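Projektarbeit im Modul Arbeitsstättenplanung
Teilprojekt 2: Möblierung und Verkehrswege im Werkstattraum

Ausgangslage

Der Werkstattraum wird von zwei Projektgruppen im Wechsel genutzt, der Gruppe Dunia und der Gruppe Conero. Die Möblierung ist über mehrere Semester gewachsen, ein verbindlicher Stellplan fehlte bislang. Ziel des Teilprojekts war eine Bestandsaufnahme im März und daraus abgeleitet ein Vorschlag für die Anordnung von Tischen und Stauraum.

Vorgehen

Die Grundfläche wurde mit Bandmaß aufgenommen und im Maßstab 1:50 gezeichnet. Türen, Steckdosen und Möbel wurden einzeln eingetragen. Parallel dazu führten beide Gruppen eine Strichliste über die Wege zwischen Arbeitsplatz und Materialablage. Erfasst wurden 23 Arbeitseinheiten, jeweils vormittags. 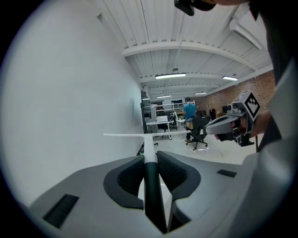 Stauraum und Arbeitsplätze wurden getrennt bewertet. Für den Stauraum war maßgeblich, ob er ohne Umweg erreichbar ist und ob geöffnete Türen in den Verkehrsweg ragen. Der hohe schwarze Schrank an der weißen Wand bleibt im Vorschlag an seinem Platz. Er ist schmal und dient als Bezugspunkt für die Bemaßung der Wandseite. Die Tische verbleiben als zusammenhängende Zone, damit keine zusätzlichen Kabelwege über den Boden entstehen.

Ergebnisse

Über 50 Prozent der notierten Wege führten zur Materialablage und zurück, meist wegen Kleinteilen. Variante A (Arbeitstitel Mughal) verlegt die Kleinteile in Rollcontainer unter den Tischen. Variante B (Flodus) sieht ein offenes Regal vor - mit kürzerem Zugriff, aber geringerer Durchgangsbreite. Empfohlen wird Variante A.

Offene Punkte

Nicht untersucht wurden Beleuchtung und Raumakustik. Die Strichlisten beider Gruppen sind nur eingeschränkt vergleichbar, weil Conero Hin- und Rückweg zunächst als einen Weg gezählt hat. Die betroffenen Einträge wurden nachträglich korrigiert und sind im Anhang mit einem Stern gekennzeichnet.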